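Foro Nutingate > Células y manipuladores > Simulación y puesta en marcha
Tema: Célula de dos brazos, la pinza derecha entra muy cerca de la pared de la bandeja

macarena_lagos
Hola a todos, y perdonad el ladrillo que viene, que cuando me pongo a escribir no sé parar. Llevo desde agosto montando la célula de dos brazos en el simulador antes de tocar la de verdad, la que tenemos en el taller de Plarwood, y quería enseñaros cómo la tengo colocada por si alguno ve algo que a mí se me escapa de tanto mirarla.

La tarea es de lo más humilde: mover una bola entre dos bandejas, una rosa y otra turquesa. Lo hace todo el brazo derecho y el izquierdo, de momento, se queda aparcado sobre la mesa con la pinza vacía. La cámara virtual la tengo arriba y enfrente de los brazos, así que el derecho os sale a la izquierda (yo misma me lío todavía, que conste).
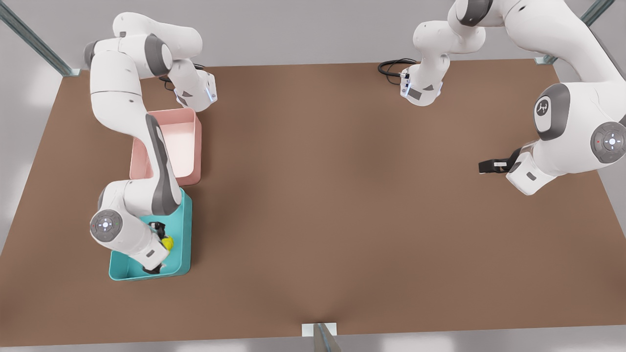
Captura del simulador: la pinza derecha dentro de la bandeja turquesa, junto a la bola amarilla.

Mi problema es el margen. Las bandejas están casi pegadas una a la otra y el antebrazo tiene que pasar por encima del lado derecho de la rosa para bajar a la turquesa. De 37 ciclos que lancé ayer por la tarde, 2 se me pararon por aviso de colisión, siempre en la bajada. ¿Vosotros separaríais las bandejas o tocaríais la trayectoria? ¡Se agradece cualquier idea, por rara que sea!

mansik_han
¡Qué alegría ver a alguien simulando con calma antes de enchufar nada! Yo separaría las bandejas sin pensármelo mucho. Tienes media mesa libre, mujer, y baja la turquesa unos centímetros hacia el borde de delante, que sitio hay de sobra. En mi célula las tuve juntas una temporada larguísima por pura cabezonería y acabé moviéndolas igual.

valbona.st
Pues con todo el cariño, Man-sik, yo no movería nada. Si en el taller las bandejas van a ir juntas, lo que le interesa a Macarena es que el brazo aprenda a pasar por ahí. Yo metería un punto intermedio: subir el codo, girar la muñeca arriba y solo entonces bajar recto. El antebrazo va muy empinado para mi gusto, y con esa inclinación cualquier error de base lo pagas abajo, en los dedos.

Otra pregunta, Macarena: ¿la pieza de colisión de las bandejas es la malla buena o una caja envolvente? Con la caja te salta el aviso aunque quede aire de por medio.

mansik_han
Lo del punto intermedio te lo compro, Valbona, pero añade tiempo a cada ciclo y ella no ha dicho que en el taller las bandejas estén atornilladas. Si se pueden mover, se mueven, y todos a merendar.

jiahui_liao
Buenas noches a los tres. Yo me fijaría además en los postes del bastidor. En nuestra maqueta de Shin los habíamos copiado del plano y en la célula real estaban 10 mm más adentro. Todo iba de maravilla en pantalla y luego el hombro rozaba al volver a reposo. Coge el metro un ratito y mide desde el canto de la mesa hasta cada placa, que se hace en lo que tarda el café.

Y el brazo izquierdo lo retiraría más. Ya sé que está lejos de las bandejas, pero si algún día se suelta un freno prefiero tenerlo recogido que con la pinza ahí en el aire sobre el tablero.

macarena_lagos
¡Pero qué gente más maja! Contesto por orden, a ver si no me dejo nada.

Man-sik, las bandejas no están atornilladas, van sobre unas plantillas que cortamos nosotros, así que mover se puede, aunque me tocaría rehacer las plantillas y me da una pereza tremenda. Valbona, me has pillado: era la caja envolvente. He puesto la malla y he relanzado la misma tanda, y ahora me queda una sola parada en lugar de dos. Esa la estoy mirando con el punto intermedio, como decías. Jiahui, mañana a primera hora mido los postes, que el plano de Sandden que tengo lleva tachones a boli y no me fío ni un pelo.

gyubin_m
Llego cuando ya está casi todo dicho, pero dejo una cosita de mantenimiento. Revisad en la célula real el cable que sale por detrás del codo. En el simulador ese cable no pesa ni se engancha, y en la mía, con el codo más alto, el bucle se quedaba corto y tiraba del conector. Yo le doy holgura con una brida floja y lo reviso cada 2000 ciclos. Si subís el codo como propone Valbona, moved primero el brazo a mano, despacito, hasta el punto más alto, y mirad qué hace el cable.

valbona.st
Muy bien visto lo del cable, Gyu-bin, eso se me había pasado por completo. Macarena, haz esa prueba antes de dar por bueno mi punto intermedio, por favor.

mansik_han
Sigo pensando que mover las bandejas es menos trabajo que todo esto, je, je. Si al final rehaces las plantillas, avisa y te paso el dibujo de las mías.

macarena_lagos
Pásamelo igualmente, Man-sik, que me conozco. Mañana subo las medidas de los postes y os cuento qué tal el cable.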